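南米の連続ドラマ「インガ」、地方局の夜に根づく

山あいの町を舞台にした連続ドラマ「インガ」が、4月から国内の地方局で放送されている。全16話で、月曜から木曜の夜に1話ずつ流し、金曜には同じ週の分をまとめて再放送する。配給はモルタリ社が担当した。

主人公は、父の織物工房を継ぐために都会から戻った長女インガである。主演はウィルマ・クレーマー。工房の借金をめぐる兄との対立が前半の軸になり、後半は隣町ドリルクベルグの商人との取引に話が移る。恋愛の場面は少なく、帳簿をつける場面や食事の場面が長い。脚本のアベラルド・ニャウイは、初稿では結婚式で終わる筋だったが、第9話を書いている途中でやめたという。

「式を入れると、そのあとの工房がどうなるかを書く時間がなくなる。2話分を工房に回しました」とニャウイは話す。

放送局に届いた感想は、最初の2週間で851件になった。多いのは衣装についての質問で、次が主題歌の曲名の問い合わせだった。視聴者の中心は50代以上と局は見ていたが、録画で見る30代からの便りも目立つ。

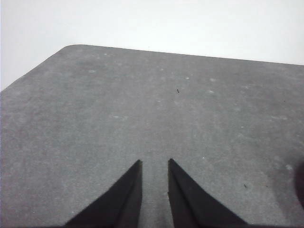 灰色の天板と白い背景

吹き替え版の制作には14週間ほどかかった。演出のレオバルド・アギーレは、現地の言い回しをどこまで残すかで翻訳担当と何度もやりとりをした。親族の呼び名は結局そのまま残し、初出の回にだけ字幕で意味を添えている。兄役の声は当初の予定より年長の俳優に替わり、第3話までを録り直した。

兄を演じたジョナタン・コンドリは、もともと舞台の出身で、テレビの連続物は今回が初めてになる。撮影中は台詞より手元の作業に苦労したといい、糸を巻く場面だけで1日を使った。第6話の、兄妹が黙って倉庫を片づける場面は、感想のなかでもよく挙がっている。

本国での最初の放送時は、裏番組に音楽番組があり、序盤の反応は静かだった。中盤で放送時間が1時間繰り下がり、そこから見始めた人が多い。国内版もこれにならい、開始は午後10時に置かれた。

モルタリ社は続いて、同じ脚本家による「ウォカリ」の放送権も取得した。漁港の無線局を舞台にした全19話の作品で、コンドリが脇役で出演する。吹き替えの配役は決まっておらず、収録は「インガ」の最終回のあとに始まる予定だ。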